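# Drikell handheld – the one I keep picking up

I've sold second-hand consoles and bits from the shop in Tallenbridge for years, and I don't often get excited about a new handheld. Most of them are the same chip in a different shell. The Drikell got me, though, and I've ended up stocking it in both colours (slate and a sort of mustard – I prefer the mustard, but slate sells faster).

It's a small Linux machine for playing games you already own, plus whatever's on the built-in store. Think of it as the thing you throw in a bag for the train. I've been playing Trondcombe on mine most evenings, the one where you run a haunted seaside hotel and try to keep the guests from noticing, and it copes really well. Text is readable without squinting, and the fan only gets going when the whole hotel is full and everything's kicking off at once.

The sticks are the bit I was most worried about. Cheap handhelds tend to have mushy ones with a big dead patch in the middle, and I can't be doing with that in anything where you aim. These are magnetic, so there's nothing rubbing away inside, and you can set the dead zone yourself in the menu. I turned mine right down and haven't touched it since!

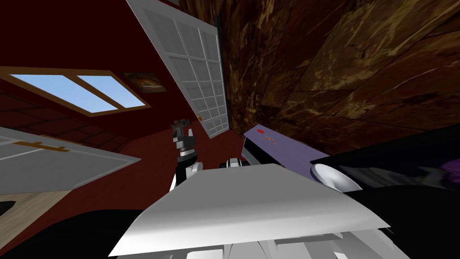
Shoulder buttons are clicky, maybe a touch too clicky if somebody's asleep next to you. The d-pad is lovely. I'd put it up there with the old ones people still pay silly money for, and I say that as somebody who has paid the silly money.

Battery life depends what you're doing. With a 2D platformer and the brightness halfway you'll get up to 30 levels of something like Molefe Underground done before it wants plugging in (that's how I test them, sorry, I don't own a stopwatch). Big 3D games eat it much faster. It charges over USB-C and you can play while it's charging, but it does get warm round the back.

## What's in the box

- The handheld itself
- USB-C cable, braided, decent length
- 2 spare stick caps, the taller sort
- A soft pouch that I'd call fine – it keeps the scratches off but it won't save you from a drop

There's no plug in there. Any normal phone charger does the job.

## Things I'd want to know before buying

The speakers point downwards and you can muffle them with your palms. Headphones sort that out, and yes, there's a proper socket.

The storage it comes with fills up quickly, so have a look for a memory card at the same time. The slot's on the bottom edge under a little rubber flap. Push the card in until it clicks, then go to Settings and Storage and let it format. Don't skip that bit or your saves will end up on the internal drive and you'll be moving them by hand, as I did.

Online play works, but the wifi is happiest in the same room as the router. I wouldn't take it into a ranked match from the far end of the garden.

## Ordering

Pick your colour in the drop-down. Orders in before 2pm go out the same afternoon, and collection from the Tallenbridge shop is free. Trade-ins are welcome against it too, boxed or loose, so bring whatever's in the drawer and I'll have a look. Mustard is due back in stock in May.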